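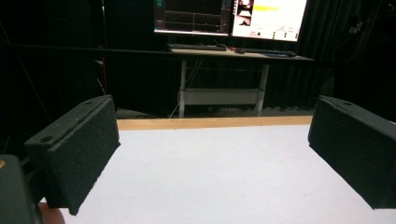 The white table top at Hesstead.

To: Ishbel MacLeish, Lemoritz Fund
From: Razia Jatoi, Stollamstead Sound Archive
2 January 2018
Progress report on the Treloar tapes

Dear Ishbel,

Happy New Year! I know you said a page would be enough, but you also said on the phone that you like the stories, so you're getting both.

Let me do the numbers first. The full Treloar collection is 1,623 cassettes, and when I wrote to you in August we'd only just finished listing them (I still see handwritten labels when I close my eyes). We have now copied 307 of them to digital, start to finish, both sides, with a proper catalog entry for each. That's behind the schedule in the application. I had hoped to be a good bit further along, and I want to explain where the time went before I ask you for anything.

Most of it went on the playback decks. The big one with the lovely meters developed a wobble in the first weeks, so that everybody on tape sounded as if they were talking from a rowboat. I took it to a repair shop and they kept it for ages while they waited on a belt, and then it came back with the same wobble. It was a second belt. Meanwhile I was down to one deck and doing everything in real time, because you can't speed a cassette up if you want a decent copy. An hour and a half of tape is an hour and a half of my life, plus the bit at the end where I rewind it and put the right card back in the right case.

Then there was the sticky batch. A whole carton of the early dairy interviews had pressure pads that had come unglued inside the shells – those tiny felt squares that hold the tape against the head. Without the pad you get a muffled mess. I tried regluing a few and it was slow and fiddly and I didn't like the results, so now I swap the whole tape into a new shell with screws. It takes a while the first few times and then your hands learn it. I've had one snap on me, right in the leader, and I spliced it and lost nothing anyone said.

Now the good part, which is what's on them. You'll remember that the Treloar interviews were made by a schoolteacher who went up and down the valley asking people about work. She was a wonderful interviewer. She leaves these long silences, and people fill them! There's a woman who drove the milk route through Stollamstead in the snow years and gives the whole route from memory, farm by farm, with who was slow to get their cans out and who would give her a cup of something. There's a man who worked the feed mill and will not be drawn on the subject of the feed mill at all, but talks for most of a side about his sister's piano. I've cataloged him under both.

My favorite so far is a tape labeled "Misc." and nothing else. It's three women shelling peas and arguing over how the Hesstead fair used to be run. They talk over each other constantly and I had to listen four times to write the summary. One of them sings a verse of something I haven't been able to identify, and if you know anybody who's good on old fair songs I would love an introduction.

I've also had to make some decisions about what goes online. The consent slips are in decent shape for the later tapes and patchy for the early ones. Where I have a signed slip, I put the recording up. Where I don't, I write to the family if I can find one, and the recording stays listen-on-request until I hear back. The replies have been kind. A couple of people asked for a copy before they'd decide, and I think that's completely fair, so I send one at no charge. One family said no, and that tape will stay closed.

We ran 2 listening evenings in the fall, one in Stollamstead and one at Hesstead. They were the simplest thing in the world: chairs, speakers, a pot of coffee, forty minutes of clips and then let people talk. At Hesstead we went so far past closing time that I had to call home. People put names to voices I'd had down as unknown, and corrected my spelling of pretty much every field in the valley. I wrote it all down on the backs of the programs and it's in the catalog now, with their names next to it where they said that was okay.

On money: we have $1,000 left from the equipment line. The repairs ate more than I'd planned and the new shells weren't in the budget to begin with, but the storage drives came in cheaper than the quote, so it has more or less evened out. What I would like to do, with your permission, is spend what's left on a second good deck, used, from a dealer who services them before they go out. With two running side by side I can monitor one on headphones and keep an eye on the other's levels, then spot-check it afterward. It would make a real difference to the pace. If you'd rather I kept the money back for repairs, I understand, just tell me and I'll plan around it.

For the next stretch I'm going to finish the dairy interviews, then start on the railroad tapes, which are in much better cases and should go faster. I'd also like to get the place-name index into some kind of shape. At the moment it's a spreadsheet only I can read, with colors that meant something to me in the fall.

The receipts are in the envelope with this, clipped in order, apart from the postage ones, which are in a bunch at the back. I've put in a disc with the pea-shelling ladies on it too. The song comes near the end of side two, just after somebody drops a bowl.

Warmly,
Razia Jatoi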